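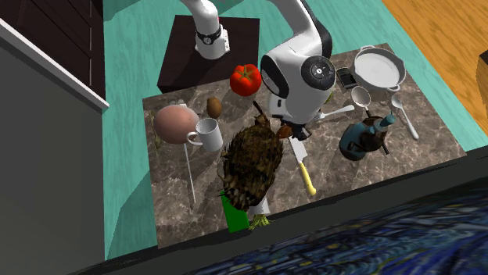

Satish Solanki: Check your encoder offset before you touch the planner. My Clastell arm did the same slow creep last spring and I burned two evenings on path settings. Home it, read the wrist count, run it for a while, home it again and compare. If the two numbers differ, the planner is innocent.

Great call, doing that tonight. For anyone finding this ticket later, the setup is a home build of the Clastell arm, run in the Dhillon simulator first and then on the bench in my garage. The sim counter is cluttered on purpose (mug, tomato, potato, ladle, frying pan, even an owl) so the gripper has to come down among things. Simulator is on the June build.

Problem as first reported: after a long run of picks the gripper comes down short of where it should. It starts out perfect. Then it's a hair off, then it starts nudging whatever is next to the target. Restarting clears it every time, which made me think memory, but memory use is flat.

Log, 6:40 PM
Homed the arm on the bench, wrist encoder reads 2,000. Ran 30 picks with the gripper closing on nothing, same start pose each time. Homed again. Wrist reads 2,007. Satish, you beauty!

Log, 7:15 PM
Cut power, let everything sit, powered up and homed. Back to 2,000. So that matches the restart thing. Shoulder and elbow counts did not move at all in either run, only the wrist.

Satish Solanki: 7 counts is too neat for a slipping belt. Slip gives you junk, a different number every time. Run it again and see if you get the same 7. Also, does the sim drift too? If it does, you can stop looking at hardware.

Log, 8:05 PM
Second bench run, same 30 picks: 2,007 again. Third run, 2,007 again. And yes, the sim drifts too, by the same amount and in the same direction. I was so sure it was the belt that I had a new one in the cart. Both setups share the little Trikthorpe driver I wrote for the wrist, so that's where I'm digging now, and I have to say this is the most fun I've had with a bug in ages.

Log, 8:50 PM
Found it. When the wrist turns back past zero, my driver rounds the leftover fraction up, and on the way out it also rounds up. It should drop into a running remainder and get added to the next move. The elbow and shoulder use the stock Deltthorpe code, which keeps the remainder, so they never drifted. My bad for rewriting something that worked (I wanted it shorter).

Fix: keep the fraction between moves, reset it only on homing. Four lines changed.

Log, 9:30 PM
Sim run with the fix, starts at 2,000 and ends at 2,000. Bench run, same. Going to leave the sim looping overnight with the full counter loaded and check the count in the morning.

Satish Solanki: Nice. Post the diff when you get a chance, I think my gripper rotation has the same rounding in it. And take the belt out of the cart.

Will do. Keeping the ticket open until the overnight run is in.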